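Break Room and Kitchenette Inspection, Takumstead Building
Date: October 22, 2017
Form used: Kullel workplace kitchen checklist, 2 pages

1. Exits and walkways
Door opens fully: OK
Path to door clear: OK
Exit sign lit: Needs work. Flickers. Replacement tube on order.

2. Fire safety
Extinguisher mounted and charged: OK
Tag current: Needs work. Last signed in June. Monthly sign-offs are missing since then.
Smoke alarm test button: OK
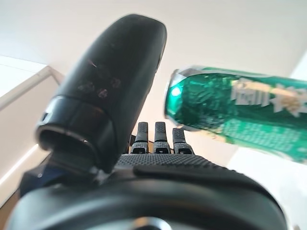 Does a missed monthly sign-off mean the extinguisher has to be replaced?
Check the gauge, pin and hose, sign the tag with today's date and go back to the monthly schedule. Replace it only if it fails one of those checks.

3. Electrical
Outlets near sink have GFCI protection: OK, tripped and reset
Cords free of damage: Needs work. Toaster cord is nicked near the plug. Toaster tagged and pulled from use.
Microwave door seal: OK
Power strips: One found feeding the coffee maker. Removed. Plug the coffee maker into the wall.

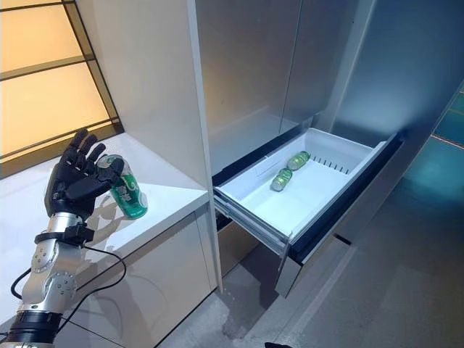
Can the coffee maker and the microwave share a circuit?
They should be on separate circuits if both will run at the same time. The microwave circuit in this room is labeled in the panel, and nothing else with a heating element goes on it.

4. Cold storage
Refrigerator at or below 40 F: OK
Freezer at or below 0 F: OK
Door gaskets clean: Needs work. Crumbs in the lower fold.
Food labeled and dated: Needs work. Unlabeled containers go out at the end of the week.

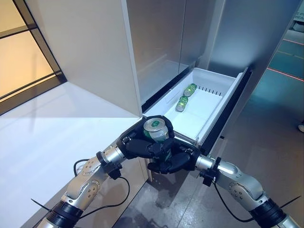
Refrigerator with freezer drawer open.

5. Floors and sink
Floor dry, no loose tiles: OK
Drain running freely: Slow. Bañuelos to snake the line.
Hot water at tap: 70 F after 15 seconds. Too low, check the heater setting.

6. Waste and recycling
Bins lined and lidded: OK
Cans rinsed before recycling: Mixed

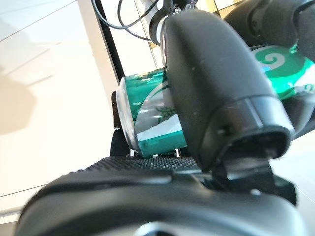 Toltura replied that the recycling bin should move away from the door before the next inspection, and asked for a second lid because the current one sticks.

Recheck items 2, 3 and 5 when repairs are signed off.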